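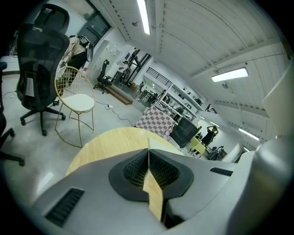
The grippers at Medrano had been behaving so nicely that spring that Nayeli Ledesma almost didn't mention the clicking. It was a small noise, she told me over a very long coffee, the sort of thing you'd put down to a tired spring, and it came only when the jaws opened all the way.

Medrano collects demonstrations for robot arms. People carry a hand-held gripper around and do ordinary chores with it, folding and stacking and pouring, and the recordings teach the arm to do the same. Nayeli had 667 of them from May, and she was proud of every one (she still is, bless her, in spite of what came next).

On Mon 21 June the team let the arm try a tray of cups by itself. It reached out, closed its fingers a good inch short of the first cup, lifted nothing at all, and swung across to set that nothing down very gently. Then it went back for the second cup and knocked it to the floor, along with 3 others!

Abundio Manríquez hit the stop button. He had been standing closer than the rules allow, and he is the first to say so, with his hand over his face.

It took them 15 days to find the fault. A set screw inside one gripper had worked loose, and the width reading drifted a little further with each session. The software thought the jaws were open when they were half shut, and the arm had learned that mistake faithfully from start to finish. Leopoldo Robles found the screw while he was hunting for the click.

They threw out every recording from that gripper, which hurt. Now each session begins with the jaws closed on a metal block of known width, and there is a line of tape on the floor by the arm that Abundio laid down himself. Nayeli keeps a notebook for odd noises. When I visited, it had two entries, and one of them was the refrigerator.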